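**Hernside kitchens: progress report to the Worel fund, June**

Prepared by Kekeli Adjei, site lead

You asked for a plain account of where the grant stands, so I will start with the part I am least happy about. Both shared kitchens are in use and the tenants seem to like them. Whether the water savings in our application are real is another matter, and I would hold off on quoting them to anyone for now.

**What has been done**

The two kitchens, which we call Jenton and Atinga after the stairwells they open onto, have their new sinks, countertops and backsplashes. Plumbing was signed off in both. The Jenton kitchen took longer than planned after the first countertop arrived with the sink opening cut in the wrong place. The supplier replaced it at no charge, but we lost the fitting slot and had to wait for another.

I had doubts about the white countertop and said so at the planning stage. In a kitchen used by this many households I expected stains within weeks. So far the complaints have been about other things, mainly the lack of a spot to leave wet dishes. I still think a darker surface would have been the safer choice, and I'd like that on record before anybody orders a third.

**The faucets**

Most of the questions in your last letter were about these. The model is a single-lever type with a high curved spout. The height is good for filling stockpots. It also means the water has farther to fall, and tenants have mentioned splashing when the lever is opened all the way. We asked the installer about it and were told to "open it less." I don't consider that an answer.

The supplier says the aerator cuts flow without anyone noticing. Maybe so. I would want to see that in our own meter readings before believing it, and the readings we have don't settle the question either way. 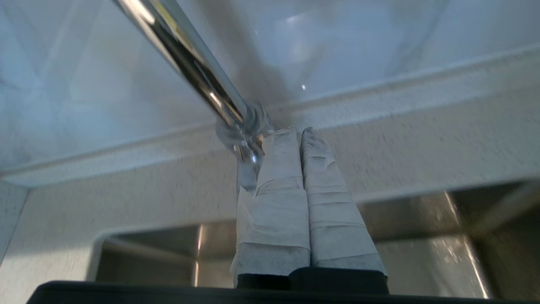
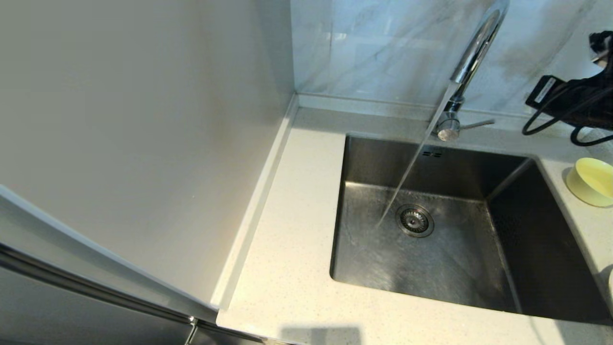

*Kitchen faucet with the water running, marble-pattern backsplash behind.*

**Meter readings**

We logged 45 days of readings before the work and the same number after. Water use went down between the two periods. That sounds good until you remember that the Atinga kitchen was closed for part of the second period while the sealant was redone around the sink. People were cooking upstairs or not at all. I have asked for the closed days to be taken out of the comparison, and until that is done I would treat the drop as unproven.

There is also the matter of the hallway meter, which covers the laundry taps as well. Nobody had told me this when the application was written. A separate kitchen meter would fix it – the quote is $451, fitted – and I am asking for permission to pay for it out of the contingency line.

**Money**

Spending is inside the budget apart from the second visit for the sealant, which we are disputing. I don't expect to win that one in full.

**Next steps**

- Fit the separate meter, if you approve it
- Rerun the comparison with the closed days removed
- Put a draining rack in each kitchen
- Get a written reply from the installer on splashing

I would prefer not to start on the third kitchen until the first two items are finished. The Worel schedule has us ordering materials before then, and I would like to talk about moving that date.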